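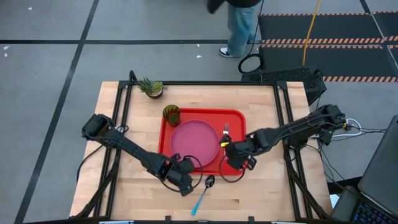 Tray Setting with Two Arms: Software Tips

These notes are for anyone running a two-arm bench on table-setting jobs, with a plate, a glass, a fork and a spoon on a tray. They assume your arms already move and your cameras already stream. Most of the time lost on this job is lost in software.

Fix the tray first

Find the tray before you look for anything else, and express every other pose relative to it. A red tray on blond wood is easy to segment by color, so a plain threshold and a rectangle fit will do. Fit the outer edge of the lip. The inner edge picks up reflections from a glossy surface and the fit will jump from one image to the next.

Run the tray fit again after every placement. A gripper that brushes the lip can shift the whole tray, and all your targets shift with it.

Tell the planner about the lip

Model the tray as a floor with four low walls. If you leave it as a flat box, the planner will slide a fork in sideways and catch the edge. Add a clearance setting for the lip and keep it separate from the general table clearance, so you can change one without touching the other.

Flatware

Forks and spoons give poor depth readings. The metal shines and there isn't much of it. Do the following:

1. Detect the item in the color image only.
2. Fit a line along its length.
3. Take the height from the surface it is lying on.
4. Grasp near the middle of the handle.

A colored handle helps. With a light-blue handle on a silver spoon, you can mask the blue and know which end is which. For all-metal pieces, compare the width at both ends.

Once an item is in the gripper, store which way it points. If a fork is held upright with the tines up, the place motion needs a wrist turn before it comes down. Plan that turn above the tray, clear of the plate. Hamish Cruickshank's version of our planner left the turn until the last moment and kept running into the joint limit.

Glass

Tinted, patterned glass is easier than clear glass, but depth will still come back with holes. Fit a cylinder to the outline and ignore whatever depth falls inside it. Pad the collision shape generously. If the glass stands on a corner of the tray close to the plate, plan the plate first and treat the glass as fixed.

Sharing the space

Split the tray down the middle and give each arm a half. The middle strip gets a lock, and an arm must hold the lock to enter. Mhairi Moncrieff wrote ours in one afternoon and it replaced a much longer piece of timing code.

Set the lock to time out after 500 milliseconds without motion, and have the arm back out before it lets go.

Cables

Planners tend to know about links and forget about cables. If a loop hangs from the wrist, add a soft padded shape under it. Limit wrist rotation too, or the loop will tighten over a long run.

Things that stay on the table

A potted plant near the far edge should be in the world model as a fixed obstacle. Leave it out of the object list, or the detector will offer it as something to pick up.

Logging

Save the tray fit, the grasp choice and the planner result for each try. Our log holds 3,154 tries and nearly all the useful fixes came from reading it. Keep the last 1,000 on the local disk and move the rest off in the evening. Name failures by stage (tray, detect, grasp, turn, place) so they can be sorted later.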